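Home | Features | Home Life | Clothes Care | Subscribe

The long fold

June
By our Home Life desk

Dark clothes are the awkward end of any laundry pile. Creases hide in them, and so does lint. At Omutard, a laundry in Furotthorpe that handles 436 items on a busy Friday, the navy and black pieces are left until the light is good.

The method is simple. Lay the piece on a pale surface so the edges show. Smooth the middle first, then work out to the sides. Bunched cloth is opened out by hand — pulling at the hem only moves the creases somewhere else. Fold in the sides, then bring the bottom up.

A new starter takes 9 minutes over a difficult piece. Staff expect that to drop within 7 weeks.

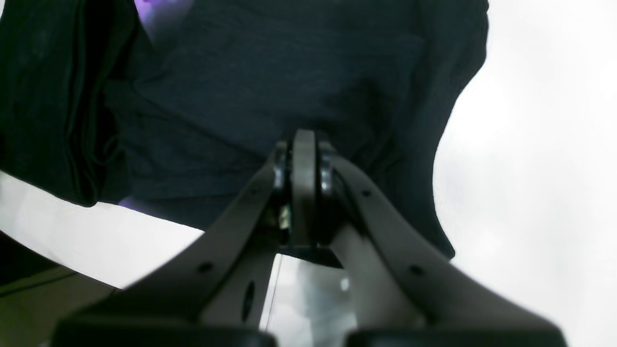
Dark navy fabric on a white tabletop, with folds still bunched at the left.

The finished stack goes on an open shelf, heaviest at the bottom. Leave a gap at the back for air.

Comments (3)

Ninado: I do mine on the bed. White sheet, same idea.

Þorgeirsson: What about jumpers? They never sit flat.

Ninado: Roll them.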